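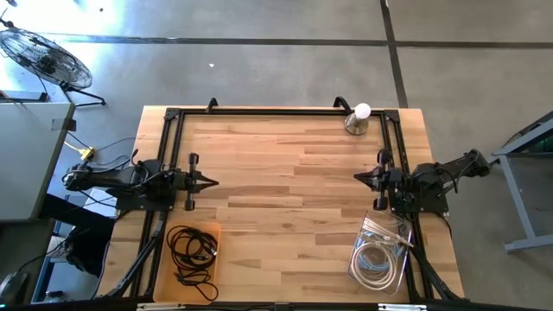

Workbench, Clusholm building. 

Workplace Inspection Checklist - Fire, Exits and General Safety
Site: Druvosley, Clusholm building, ground floor
Period: October 2013
Inspected by: Natália Vlček
Accompanied by: Ctibor Pešek

Ratings: OK / Action / N/A

1. Exit routes
Main corridor clear: OK
Rear exit door opens fully: Action
Exit signs lit: OK
Comments: Rear door drags on the threshold and needs a shoulder to open the last few inches. Same finding in September. Work order 1245 was raised then and is still open. Rostislav Urban to call the door contractor this week and send me the visit date.

2. Fire extinguishers
Mounted and visible: OK
Tags current: Action
Comments: The unit outside the break room has no tag. The pin and seal are in place and the gauge is in the green. Treat as out of date until Kováčik has looked at it. Coat hooks next to it should be moved - jackets hang over the handle.

3. Electrical
Panel access clear: Action
Cords and plugs: OK
Comments: Boxes of printer paper stacked in front of the panel in the copy room. Moved during the inspection. Please mark the floor with tape so they don't come back. One space heater found under a desk in accounts, unplugged. Heaters are not allowed in the offices and it has been taken to the store room.

4. Floors and work surfaces
Floors free of trip hazards: OK
Benches sound: OK
Comments: Smooth concrete floor by the bench. Butcher-block top, middle mostly clear. No action.

5. First aid
Kit stocked: Action
Eyewash checked weekly: Action
Comments: Burn dressings used up and not replaced. Eyewash log has a gap of more than 2 weeks. Mihret Kumsa has the log now and will sign it on Mondays.

6. Chemical storage
Containers labeled: OK
Data sheets in binder: Action
Comments: Sheet for the Prellulel floor cleaner is missing. The cleaner itself is stored correctly, lid on, bottom shelf.

7. Evacuation
Drill held in last 12 months: OK
Assembly point sign: OK
Comments: Headcount at the last drill took 11 minutes, too long. Visitors had not signed in. Svetozár Polák will speak to the front desk.

Open actions are to be closed before the next inspection. Items 1 and 2 first.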